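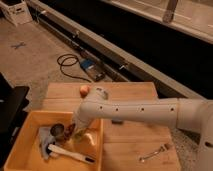
Mollah Cell - Setup and Care Notes

Welcome, and thanks for reading this before touching anything. This README goes with the Mollah cell at our Cidusville workshop, the one with the white arm that works over the board and the orange tray. It covers waking the cell up, keeping it honest from week to week, and what to do when it sulks. The recordings themselves have their own card in the Jultinside folder, so I won't repeat any of that.

I wrote most of this in July after we moved the cell to the carpeted room, and I've been adding to it in bits since then. If something reads like it was pasted in at a different hour of the day from the sentence before it, well, it was.

What lives in the cell

One arm with a gripper, mounted off to the side of the work area.
One plank board from Gendutwood. They cut it for us and were very patient about the size.
One shallow orange tray, which sits on top of the board.
The task items: utensils, a cloth and assorted small things. The full list is in items.txt, and please add a line there if you bring in something new.
One fixed camera. Leave its mount alone unless you have time to redo the calibration that afternoon.

Starting up

Walk around the board first and look at the floor. Cables on carpet have a way of wandering toward your feet, and I would much prefer you coil the slack than step over it all day.

Turn on the controller and give it 2 minutes before you open the software. It will let you connect sooner, but the first home move is jerky if you do, and you'll end up starting over anyway.

Run home.sh, then touch_check.sh. The second script brings the fingertips down to four points on the board, one after another, and prints the height error at each. Anything under 3 mm is fine for tray work. If one corner is off and the others are good, the board has shifted. If they're all off by the same amount, somebody has changed the fingertips and forgotten to update tool.yaml (it has been me more often than I'd like to admit).

Set the tray down last, at the lower left of the board as the camera sees it. Keep stray tools off the board during a recorded run. Practice runs are more relaxed, and you'll find a wrench in plenty of them.

Weekly care

We do this on Tuesday, before the first session. Power goes off at the controller for all of it.

Wipe the fingertips with a damp cloth and let them dry. No alcohol, please - it made our last set cloudy and a bit stiff. Check the tips for splits near the base. We've had more than 16 sets through here, and that is where nearly all of them went.

Check the wrist screws with the short hex key. Snug is enough. Look over the cable where it leaves the base, and run a hand along the board seams for any plank that has started to lift.

Write it all down in care_log.csv, even when there's nothing to report. A plain "ok" is a perfectly good entry.

When something goes wrong

Gripper closes but won't hold a spoon: worn tips, nine times out of ten. Swap them, update tool.yaml and run the touch check again.

Arm stops with its fingers down in the tray: press stop, then use hand-guide mode to lift the wrist straight up before you move it sideways. Dragging it across will take the tray wall along, and we only have one spare.

Height error creeping up through the day: usually the tray being pushed on by the gripper, which nudges the board a little each time. Re-square the board and carry on.

Anything that smells warm or clicks at the elbow: power off, leave it off, and find Colton Kowalchuk. He has the service manual and the torque wrench, and he'd sooner be bothered over nothing.

Known gaps

The touch check doesn't cover the far edge of the board. The spare tray is a slightly different height from the regular one, so measure it before you use it. There are no written steps for replacing the wrist cable yet; Colton has promised me his notes.

Changes to this file are welcome. Put your initials next to anything you add.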